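# Clalline: Household Laundry Folding Set

## Summary

Clalline is a collection of records of garments being laid out and folded by hand in furnished homes. It is maintained by the Vinik textile care group under the Ika household program. The present card covers the bedroom portion of the collection. Kitchen and hallway material is issued separately and carries its own card.

Users who need only knitted tops should load the subset named `tops_knit`. Woven shirts, trousers and bed linen are in separate subsets and do not share an index.

## Contents

Each entry has 2 parts: the image record and a garment sheet in plain text. The garment sheet gives the type of item, neckline, sleeve length, pattern, and the surface on which the item was laid. Striped garments are entered under `pattern: stripe`, with the base color first and the stripe color second. A dark collar on a light garment is noted in the `trim` field and does not change the base color.

The bedroom portion includes entries in which a striped T-shirt is laid out for folding and other clothing is kept beside the bed.

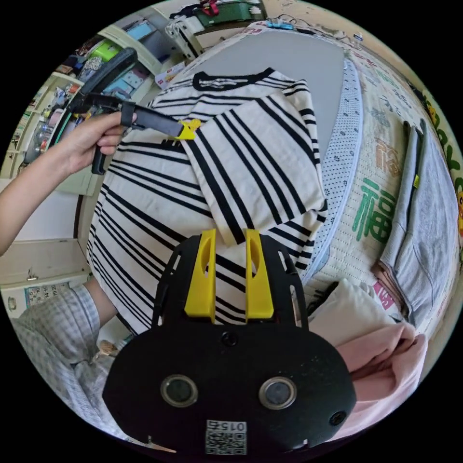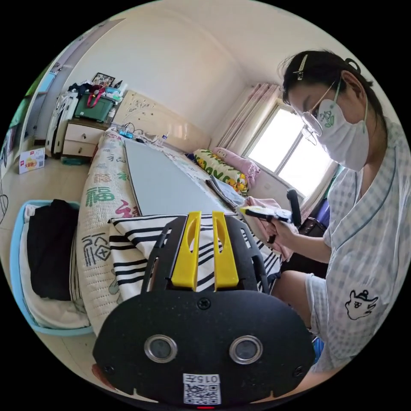
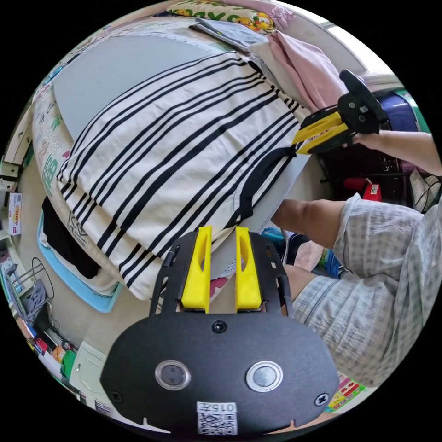
*Bedroom portion, `tops_knit`. First: striped T-shirt with black crew-neck collar. Second and third: the bed, with a light blue plastic container of laundry to the left.*

## Labeling conventions

- `surface` refers to the object directly under the garment. Where a board has been placed on a bed, the entry reads `board`.
- `overhang` is set to `yes` when any part of the garment extends past the edge of the surface and hangs down.
- Items in baskets or trays are listed under `secondary`. They are not given a fold state.
- Pillows, towels and bedspreads are treated as furnishings unless they are themselves being folded.

Sleeves folded across the body are labeled `sleeve_in`. Where a sleeve cannot be told from a folded side panel, use `panel_unresolved`.

## Known issues

A total of 20 garment sheets were issued with the `trim` field blank. Corrected sheets will be supplied with the December revision. The Hafþórsson pattern codes used in earlier releases are still accepted by the loader, but should not be used in new entries.

## Revision

Card last revised 3 February 2000.

Vinik Textile Care Group | Ika Household Program | Contact | Terms of use | Back to top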